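Two halls of giftware at Skurnero

The Skurnero trade fair runs twice a year, and I went to the July edition to see what the smaller glass and tableware houses are bringing out for the winter season. I design mugs, trays and the odd vase under licence, so I go partly to look and partly to talk to people who might want drawings from me.

The doors opened at nine. There were 298 exhibitors this time, spread over two halls, with the glass and porcelain firms at the far end of the second one. The walk takes you past candles, paper napkins and a great deal of artificial eucalyptus. I went straight through and came back to those later.

My first stop was Canura, which makes hand-painted espresso cups and small plates. The stand was plain this year, with white shelving and one long table. They had 44 new designs, most of them cups with a matching saucer, and a short run of sugar bowls that I liked more than anything else there. The painting on the bowls goes over the rim and a little way down the inside. I asked whether that caused trouble in the kiln and was told that it did for the first two months.

Canura works with outside designers and pays a royalty on each piece sold, with a small advance. Each design stays in the range for two seasons and is then reviewed. They want submissions as flat artwork at full size, plus one drawing showing how the pattern meets the handle. That last point was new to me. Last year they only asked for the flat artwork.
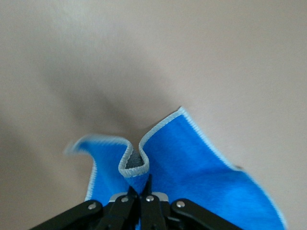
5 min read

Dijkstra had the corner stand opposite. It is an older firm and mostly does cut and engraved glass, but there was a table of decorated tumblers near the front that drew a steady crowd. The tumblers come in pairs, in a square box with a printed lid. The lid carries the same drawing as the glass, only larger, and buyers kept picking up the boxes first. I have argued for years that packaging should be drawn by the same hand as the product, so I was pleased to see it done.

I had less luck with getting a meeting. The person who looks after design contracts was booked until four, and my train was at half past. I left a folder.

Brustex was the one I knew least. They make textiles for the table – runners, napkins, tea towels – and have started to license motifs from ceramic ranges, so that a shop can sell a towel to go with a jug. The colours were a bit off on two of the towels compared with the jugs beside them, and the blue was the worst of it. The staff knew, and said the next printing would be corrected. Minimum order for shops is 155 pieces, mixed designs allowed.

Lunch was soup and bread from the counter between the halls. There is very little seating, and what there is fills up by noon. Bring something with you if you plan to stay all day.

I spent the last hour in the first hall, where the prices are lower and the stock is mostly seasonal. I saw a lot of foxes. Owls seem to be finished. Several stands had gone over to dark green and brass for Christmas, and one had nothing red on it at all.

The winter edition will be in the same halls, and designers can apply for a day pass through the Skurnero website. Cloakroom is extra.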